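How to Clean and Care for a Light Wood Tabletop

Posted June 18, 2023

I have a soft spot for pale tabletops. They make a small room feel bigger, they look lovely with a bowl of lemons on them, and on a gray morning they seem to hold on to whatever light comes in. They also show every coffee ring, every smear of jam and every streak from a cloth that should have gone in the wash a week ago. We bought ours when we moved to Zaklow, and it took me a good long while (and one very sad evening with the wrong sponge) to work out a routine that keeps it looking the way it did in the shop.

So I've written down what I do. None of it is hard, and you most likely have everything in the house already.

What you'll need

Two soft cotton cloths, one for washing and one for drying. Old T-shirts are perfect, as long as you cut off the seams.
A bowl of lukewarm water
Mild dish soap
A soft brush or a clean, dry paintbrush
Baking soda, for stubborn marks only

First, find out what you have

Before you put anything on the table, spend a minute getting to know the surface. Is it solid wood, a thin veneer, or a printed laminate? They can look very much alike from above. Crouch down and look at an edge or, better still, the underside. On solid wood the grain carries on over the edge and down the end. A veneer usually has a thin strip along the side, and the pattern stops short and starts again. If you still can't tell, treat it like veneer and go easy on the water. You won't do any harm that way.

Then check the finish. Put one drop of water somewhere it won't be noticed and leave it for 4 minutes. If the drop sits up in a bead, the finish is sealed and you can follow everything below. If it soaks in and leaves a dark spot, you have an oiled or bare top, and you should skip the soap, stick to a barely damp cloth, and think about a fresh coat of oil before the holidays come and the table gets busy.

Step 1. Clear it all off

I mean everything, even the salt shaker. I used to clean around the fruit bowl and then wonder why there was a faint ring in the middle of the table. Put it all on a chair or the counter and give the bottoms of the dishes a wipe while you're at it.

Step 2. Dust before you wash

Crumbs and grit turn into sandpaper the moment you rub them with a wet cloth. Sweep them off with the brush, going the same way as the grain. If there are small specks left, don't pick at them with a fingernail just yet. Some will be dust and come away in the wash, and some are simply part of the wood. I spent ages once trying to remove a little dot that had been there since the tree was standing!

Step 3. Wash with the grain

Stir 2 drops of soap into the bowl of water. That really is plenty. Dip the cloth and wring it out hard, then wring it again. Start at the far side and work toward yourself in long, slow strokes that follow the lines of the wood. Where the grain swirls or makes one of those pretty arches, just follow the general direction and don't fuss.

Rinse the cloth often. When the water in the bowl turns cloudy, change it.

Step 4. Rinse and dry

Go over the top once more with a cloth wrung out in plain water, then dry it right away with the second cloth. People tend to skip this part, and then they get streaks. Don't let the air do the drying for you, especially along seams or where a leaf folds in.

Step 5. Check it from down low

My favorite bit. Bend your knees until your eyes are only a little above the tabletop and look across it toward a window or a lamp. Looking straight down you'll see a clean table, but from low down the shine shows you the smears and sticky patches you've missed. Move your head from side to side, too, as the glare can hide things as well as show them. Buff any dull spots with the dry cloth.

Step 6. Deal with the marks that are left

For a cup ring or a bit of dried-on food, lay a damp cloth over the spot for a few minutes and try again. If it's still there, mix a pinch of baking soda with enough water to make a thin paste, dab it on with a fingertip, and rub very lightly with the grain. Wipe it off and dry. Try this on a hidden corner first, since it can dull a glossy finish. Please keep scouring pads and the green side of the sponge well away.

How often?

We wipe ours down with a damp cloth after supper and do the full routine every couple of weeks. From start to finish it takes me 25 minutes, and that includes making the tea I drink afterward (on a coaster, these days). In May, when the windows are open and the pollen blows in, I dust a bit more often.

If your table stands in strong sun, move the runner and the placemats now and then so that the color changes evenly. Pale wood can yellow or darken over the years, and a mat-shaped patch is very hard to get rid of.

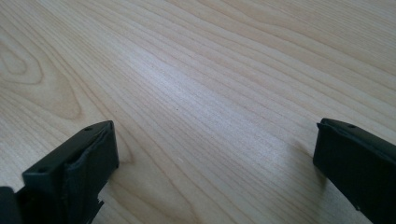 Pale wood grain with light reflecting off the smooth finish.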